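Dinari pilot at the Lorkport bench: progress report for December

Hi all,

This is the update on the Dinari handling work, and I'll start with the bad part because you're going to ask about it anyway. We had a fault on the arm this month, it cost us most of the second half of the schedule, and I stopped the unattended runs myself. Nobody was hurt and nothing expensive broke. We're still inside the money Lemau gave us for this phase, but the end date has to move.

Up to the fault we were doing pretty well! The plan called for 893 logged picks before the first review. We got through them, and I was feeling smug enough to start drafting the next phase over lunch. Then the gripper began closing when it hadn't been told to.

The first time, I put it down to my own typing. The second time I was standing at the bench with my hands in my pockets, so I couldn't blame myself. The arm was parked, the program was paused, and the fingers shut anyway. It wasn't fast or dramatic, but a gripper that moves while the screen says "paused" is a safety matter in my book, and I hit the stop and wrote it up that afternoon.
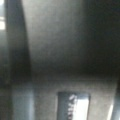 After that I spent a good long while hunting in the wrong place. I was sure it was the software (it's usually the software, and usually mine). I rolled back two updates, then ran the old version for a full day, and it did it again. Painemal sent me a newer driver, which I tried, and it made no difference at all except that the menus had moved.

What finally gave it away was the log. Every one of the bad closes came when the wrist was turned close to its limit. So I powered everything down, locked it out, and opened up the cable run along the forearm. The gripper's signal cable had been rubbing on a clamp, and the jacket had worn through on the inside of the bend where you'd never spot it with the cover on. Turn the wrist far enough and the bare bit touched the clamp. The controller read that as a close command and did as it was told.

I should say plainly that this was an installation mistake on our side. I fitted that clamp, and I fitted it too tight and too near the joint.

Since then I've replaced the cable, moved the clamp back, and added a slack loop so the wrist can go all the way around without pulling on anything. I've also put a separate cutoff on the gripper power, wired into the stop button. Before, the button stopped the arm but left the gripper live, and I'm not comfortable that we ran that way for as long as we did.

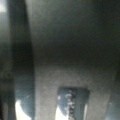

Testing so far looks like this. I ran 66 full wrist turns with the gripper powered and idle, and had no unwanted closes. Then I did 30 presses of the stop button with the arm moving slowly, and the gripper power dropped out every time. I'd like a much longer soak before anyone calls it fixed, and I'm not putting the arm back on overnight runs until that's done.
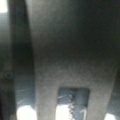

Gripper close-up, Dinari bench, Lorkport

Money first, then time. The cable and the cutoff parts came out of the spares line, which still has enough in it for one more set, and I'd like your okay to buy that set now and keep it on the shelf. On time, I'm asking for 24 extra working days on this phase. Most of that is the soak test, and the rest is repeating the picks from the week before I stopped, which I don't trust anymore and have pulled from the results.

One more thing I need from you is a decision on the second arm. It has the same clamp in the same spot (yes, I fitted that one too) and it's switched off and tagged until I can open it up. If you'd like me to do it before the soak test finishes, let me know, and I'll push the pick repeats back to make room. The fault write-up and the wiring sketch are in the shared project folder.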